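Teleoperation operators (two posts, fixed term)

Laline, Draron site
Posted 16 February 2026
Reference 1084

Laline is recruiting two operators to record demonstrations on its two-arm stations. The recordings are used to train the Bevora control model, which learns to move a pair of arms from examples of people doing the same job by remote control. The current set holds 3403 accepted episodes. A further 2729 are planned for this contract, most of them handovers and two-handed holds.

The work

You will drive both arms from a pair of hand controllers, standing or seated, in blocks of 40 minutes with a break between blocks. Each episode starts from a set pose and follows a written task card. At the end you mark it as accepted, rejected or unsure, and type a short note if something went wrong - a slip, a late grasp, a dropped connection. Rejected episodes are kept and used separately, so there is no penalty for marking them as such.

Operators also run the morning checks: gripper opening and closing, joint limits, camera focus, cable clearance. Faults are entered in Issa, our job log, before any recording begins.

What we ask for

Steady hands and good depth judgement, with glasses or lenses if you use them. Clear written English. Willingness to repeat one short movement many times without drifting from the task card. Experience with machine tools, lab equipment or model flying is useful but not required. Training takes eight working days and is paid at the full rate.

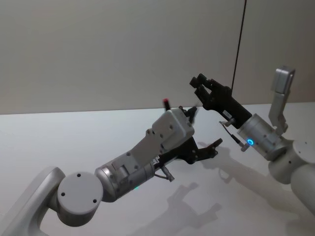
Approach angle matters more than speed in the two-arm tasks. Trainees work with no object on the table until they can bring the grippers close together and part them again without contact, and only then move on to handovers.

Terms

30 hours a week, on site, until the end of May, with a possible extension. Shifts are early or late, agreed a fortnight ahead. Operators report to Čestmír Hudec, station lead.

To apply, send a CV and a covering note of no more than one page to Fares Kassab, quoting the reference. Shortlisted applicants will be asked to a practical trial of one hour - no preparation is needed.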